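Orkby Butcher-Block Worktable: a year in and still not sold on it

Posted 17 Mar 2018

I put off buying a butcher-block table for a long time. Every review I read was written in the first week, when the thing still smells like a lumber yard and the owner is in love. So I waited until I had lived with mine before saying a word. I paid $400 for the Orkby in January of last year, plus delivery, and I have had 12 months and change to get annoyed with it.

The sales page for this table leans hard on the word "heirloom." Let's leave that alone. It is a pale wooden top made of planks joined side by side, and you bolt it to a frame yourself. Mine took 2 evenings. The instructions skip from step four to step six, and the bolts come in a bag with no labels.

Once it was up, I will admit the top looked good. The color is a very light blond, lighter than the website shows, and it makes a dark corner feel less dark. The grain runs the long way and so do the seams.

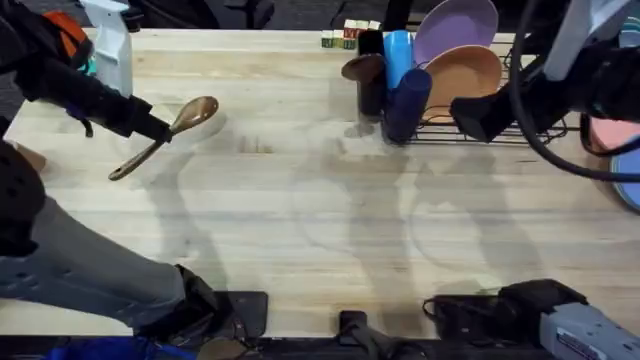
The Orkby top with a brown wooden spoon above it.

If you own darker wooden utensils, expect them to look orange or muddy next to it. That may not bother you. It bothered me for a month.

Now for the care, and here is where I get grumpy. Orkby says to oil the top "as needed." As needed by whom? I oiled it when it arrived, then again when it started to feel rough under my hand, and I am now on my second can of Promby board oil, which is thin and smells like crayons. The store told me one can would last for years. It did not.

Rings are the other thing. The product page calls the finish "ready for daily life." My daily life has cups in it. There are faint circular marks on the wood now, and no amount of Promby gets them out. I tried salt and lemon, I tried fine sandpaper, and I got a paler patch with a ring still in it. You have to catch the light right to see them, so maybe a calmer person would let it go.

A word on the dish rack, as I have had mail about it. It is the black wire one from Marar, and I like it more than the table. The rails are thin but hold a plate upright at the back, and a bowl will stand on its edge in front of it. Cups are another story. A straight-sided one stands fine. Others lean at whatever angle they please, and I have given up correcting them. Marar claims it fits a full dinner service for four. I would like to see their plates.

I also looked at the Treltness table before buying. It is $104 more, comes in one piece, and has a drawer. I told myself I didn't need a drawer -- I was wrong about that. Against it, the Treltness top in the showroom had a shiny coating that felt like plastic, and I would still rather have bare wood and complain about it.

Is it sturdy? Yes, I can't fault it there. I lean on it, I chop on a board on it, and it does not rock or creak. I tightened the bolts once in the fall and haven't touched them again. The seams between the planks are a little darker than the rest, and I kept waiting for one to open up over the winter when the heat was on. None did. 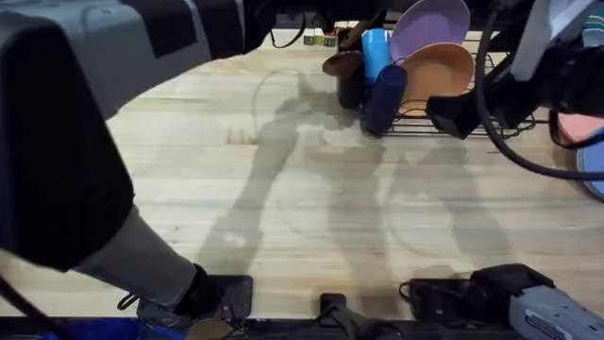
Should you buy it?

If you want a big, pale, solid surface and you are the kind of person who uses coasters, probably. Wait for a sale, and buy the oil somewhere other than the Orkby store, where it costs more for the same can. If you set down cups without thinking, get something with a coating on it.

I am keeping mine, mostly because I can't face taking it apart. Three stars out of five, and four for the rack.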